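The cloth came first, she says, and everything else in the business was bought to go round it

Posted Aug 8, 2026

Printed tablecloths, mostly paintings, a few maps. That's the whole of Lavanar, a one-woman shop that sells online and from a stall at Gallberg market. I got an hour with the owner between two deliveries, which she spent folding. She asked me to leave her name off ("the shop's name is the shop's name") so I have. Notes typed up fast, sorry for any mess.

We began with the van Gogh night, the one most people know her for.
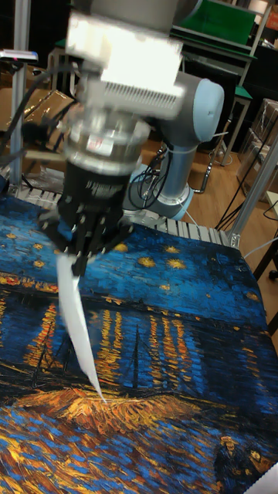
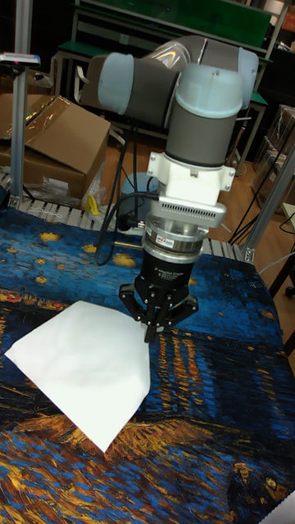
"It's the river one," she says. "Starry Night Over the Rhône. People come up and say oh, the swirly one, with the village. No. Different picture. This one has the gas lamps in the water. I've stopped correcting them, well, I correct them a bit."

Why that one, of all of them? A long pause, a corner tucked under.

"Because it's got an edge to it. A top and a bottom. Sky, then the line of lights, then water. You put it on a table and whoever sits at the water end gets the gold and whoever sits at the sky end gets the stars. Flowers, you can't do that. Flowers are the same all over."

She does flowers too. They sell better. She seems faintly annoyed about it.

The first attempt was a disaster, her word. She'd had it printed on a shiny cloth because shiny was cheap, and the blues went purple. "Aubergine. The whole river was aubergine." She still has one, it lives under the paint tins. The second printer, Varnent, asked for a better file and a deposit, and sent back a strip with the same bit of blue done four ways. She chose the third along and has never changed it.

"The blue's the hard part. Everybody looks at the yellow but the yellow looks after itself. If the blue's too light it's a beach towel. Too dark and you lose the boats."

How many has she sold? She goes and looks, in an actual paper book with a rubber band round it. 1,106, all sizes, since the November she started. The first run was 400 and she was sure she'd be giving them away at christmases till she died. The next order, if she's brave, is 2,000, because the price drops properly at that point. She is not sure she's brave.

"Where would I put them? I sleep next to the oblong ones as it is."

On to what people do with them, which I'd assumed was eat. Some do. But a lot of her customers, going by the letters, put the cloth on a table where something gets made. Letter writing. Cutting out. Paper folding – she's had quite a few of those.

"Paper's lovely on it. White paper on dark blue, you never lose a sheet. On a white table you put your paper down and it's gone, you're patting about for it. I do all my invoices on mine."

Doesn't the pattern drive you mad, if you're trying to work?

"For a day. Then you don't see it. Then one evening you do see it again and it's nice."

One complaint, she says, comes up over and over, and it's creases. The cloth arrives folded, it has to, and there's a line across the stars. Her instructions used to say iron on the back, medium. People ironed the front, hot. Now the slip in the packet just says IRON THE BACK in capitals and nothing else, and the letters have nearly stopped. Washing is cool, inside out, no pegs along the middle. Candle wax: leave it till it's hard and lift it off with a spoon. Red wine she shrugs at. "Move a plate over it."

Sizing is the other thing. Measure the table, then add the drop both sides, then write it down before you go on the website. She'd like that printed on the moon. Nwosu, the framing shop two doors along, lends customers a tape measure and has had it walk off 4 times.

I asked if she'd do the village one, the swirly one, seeing as everbody asks for it.

"I've got the file. I've had it for ages." More folding. "I don't know. It's a lot of sky for a dinner. You'd want the cypress by your elbow, and then where does the gravy go?"

So not this year. There's a harbour map coming, and a plain navy with no picture at all, requested by her sister, who thinks the rest are too much.

Then the second delivery turned up and I held the door.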